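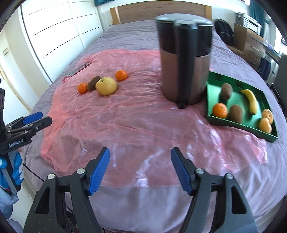

One reviewer writes that the sheet looked too thin for the job when she first unfolded it, and that she has since ordered a second one for the guest room.

Guldale Cover Sheet, Pink
Item no. 223

The Guldale is a plain plastic sheet that lies over a made bed and keeps crumbs, juice and dust off the bedding. It is translucent, so the color of the duvet shows through. People use it for breakfast in bed, for sorting out a suitcase, or for covering the mattress while the ceiling gets painted.

The sheet comes folded small and will be creased when you open it. Most of the creases stay. If you want it flatter, leave it spread out overnight in a warm room. Do not iron it.

It isn't fitted and has no elastic. On a double bed it covers the middle and leaves bedding showing at the edges. For a whole double bed, buy two and overlap them by a hand's width. 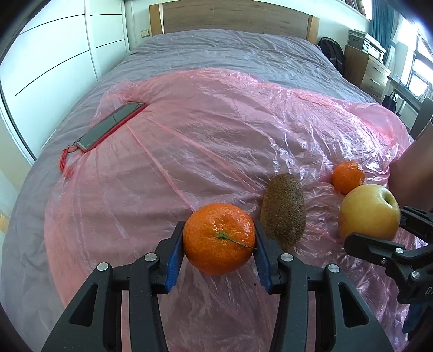

Tangerines, kiwi and apple with the pink cover sheet.

Care
Wipe with a damp cloth and a little dish soap. Fruit juice comes off easily if you get to it the same day. Berry stains may leave a mark on the pink. Hang it over a shower rail to dry, then fold it loosely. Not for the washing machine or dryer.

Keep hot pans off the sheet. An electric kettle should be filled and boiled on a hard, level counter. A mattress gives too much for that, with or without a cover.

Keep away from babies and small children. Take the sheet off before anyone sleeps in the bed.

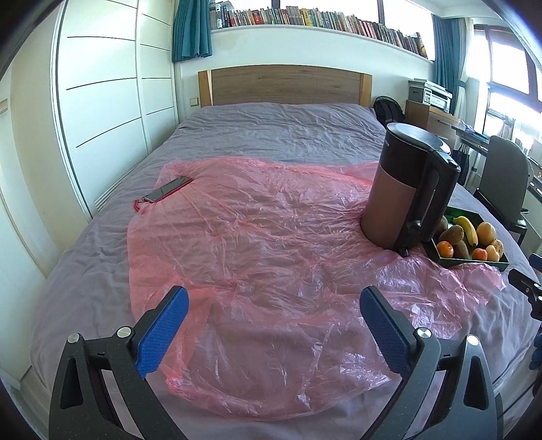 Després Household, Bedding and Covers Department

A tray with raised edges works well on top and stops round fruit from rolling into the folds. Trays, kettles and fruit are not included. Our trays are listed under Vuren, in the kitchen section.

Sold singly or in packs of 6. Also in clear, which we expect back in stock in August. The heavier Brelberg sheet is meant for floors and is too stiff for a bed.

Unopened packs can be returned within 9 days of delivery.

Page updated 22 May 2019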